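Wir verwenden Cookies. Mit der Nutzung dieser Seite stimmst du dem zu. [OK]

Seit Januar habe ich den Eimer von Stoltorby für unsere leeren Flaschen, und ich mag ihn immer noch sehr! Milchiges Plastik, rund, mit Griffloch am Rand – man sieht also gleich, was drin ist. 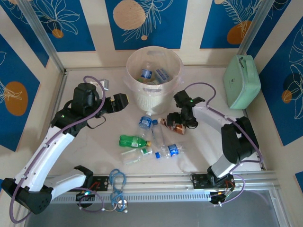 Der Eimer, davor noch fünf Flaschen

Nur bei den dicken Limoflaschen mit breitem Deckel (die grüne!) wird es schnell eng.
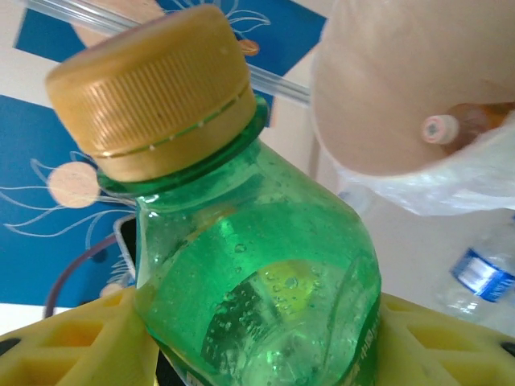
Ich drücke sie halt vorher platt, dann passt es. Von mir 4 Sterne.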